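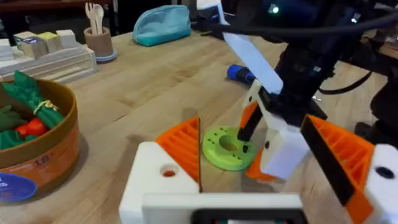 The Padex in use: toy veg in its tub, blue-teal pouch at the back.

Wonditz Padex table, long-term review
Yabsira Derese, 24 Aug 2026

The Padex arrived in March in two boxes, one of which was mostly cardboard holding other cardboard in place. In the other was the top, and whoever packed it had left off any mention of how heavy it would be on the stairs. Sipho Gumede took the front end. We are still friends, though he now asks what's in a box before he agrees to lift it.

I bought it to replace a Tunavix folding table that sagged in the middle like an old horse. Wonditz sells the Padex as a "family activity surface", a phrase I have tried hard to forget. It's a table. You put things on it. Ours gets toy asparagus done up in a yellow band, tools, a zip pouch and whatever else has no proper home, and by teatime there is no room for tea.

The top
Butcher-block style, pale, with the grain running in fine lines across the whole thing. It's handsome in a sensible-shoes sort of way, and pale enough that dropped screws show up, which my last desk considered beneath it. Green toy vegetables show up too. So do crumbs, so you will find out how often you eat biscuits.

The instructions want a coat of oil before first use and leave you to find your own. I used a tin of Lill, did the underside as well, and then had to keep everyone off it overnight with threats. The finish came up smooth apart from one corner, which needed a quick go with sandpaper. For this money I'd have liked all the corners sanded, but perhaps that's the deluxe model.

The edge
This is the part I'd pay for again. The edge is square and flat, so a small clamp grips it properly. On the Tunavix, with its rolled plastic lip, clamps had a habit of resigning without notice. I've had none come off the Padex so far. Do put a scrap of card under the jaws if you care about dents. I cared for the first week.

Putting it together
The leaflet promises 20 minutes. It took us longer, partly because we built one leg frame back to front and spent a while admiring it. Everything you need is in the bag of fixings except the one spanner you'll want, and the diagrams were drawn by someone who had already built the table and saw no point in going over it again. Once up, on carpet, it wobbled until I wound the feet down. It has stood still since. 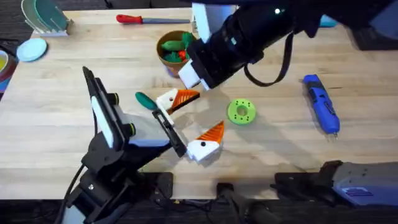
What I'd change
A lip or a groove along the back would stop round things rolling off. Padded packaging for the corners would help too. And the price: mine was £125, the Tunavix was £100, and for the difference I did expect Wonditz to throw in the spanner.

Would I buy it again?
Yes, grumbling, and with the delivery people bribed to take it upstairs. If you only need something for the odd birthday buffet, get the folding one and accept the sag. If you're going to clamp, spread out, drop things and forget to put them away, the Padex copes.

Rating: 4 out of 5. Sipho's rating, given from the bottom of the stairs: 3.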